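The Spare Parts

My uncle left me the shop in Gomton, and with it a drawer of metal cylinders that he had never sorted. He had repaired clock weights and door closers for most of his life, and he kept everything. The notice from the landlord gave me until the end of February to clear the place out.

I started with the bench. The vise went to a school in Slanina. The lathe went to a man who paid 500 for it and brought his own truck. He asked if I wanted the stool back and I said no, take it. Then I wished I had kept it, as I had nothing to sit on for the rest of the week.

The drawer I left for last. It was the bottom one and it stuck. When I got it open I found the cylinders rolling around under a layer of old receipts, and under them a notebook with a green cover. On the first page my uncle had written "Zasetti order – 200 pcs." On the second page he had written "Not right." The other pages were blank.

I called Zasetti. The woman who answered said the company had changed hands twice and she had no record of my uncle or his order. She was polite. She asked what the parts were for and I had to say I didn't know.

So I took them home. I cleared the kitchen table, put down a towel, and got out a yellow tray that used to hold my seedlings. I stood the cylinders up in it, a few at a time, and looked at them under the lamp. They all seemed the same to me. I rolled them on the glass top of the stove to see if they ran straight. They did. I weighed them on the kitchen scale and got the same number every time, until the battery went.

My sister came by with soup. She watched me for a while and asked how long I planned to keep this up.

"Until I find out what's wrong with them," I said.

"Maybe he was wrong," she said.

I had not thought of that. He was a careful man and I had never known him to make a mistake with a part, but he was also old by then, and his eyes were bad. He used to hold the newspaper up to the window to read it. We ate the soup standing at the counter, with the table still covered.

After she left I tried once more. I stood one up beside another and ran my thumb across the tops. I thought I felt a step between them, very small. I swapped one out and the step was gone. I swapped it back and I could not feel it anymore.

I put the three I was least sure of in an envelope and mailed them to Herora, where they measure things for a fee. I wrote down the tracking number in the green notebook, on the third page. The rest I left on the table, and I went to bed without turning off the lamp.

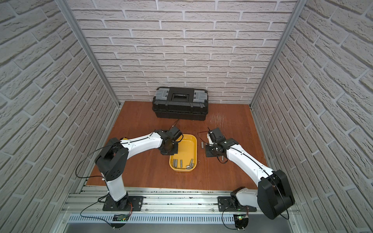
The letter from Herora came after I had given back the keys to the shop. It was one sheet, with a column of figures and a signature. I read it at the counter with my coat on, then got out the notebook and copied the figures onto the page after the tracking number, in pencil, the way he would have done.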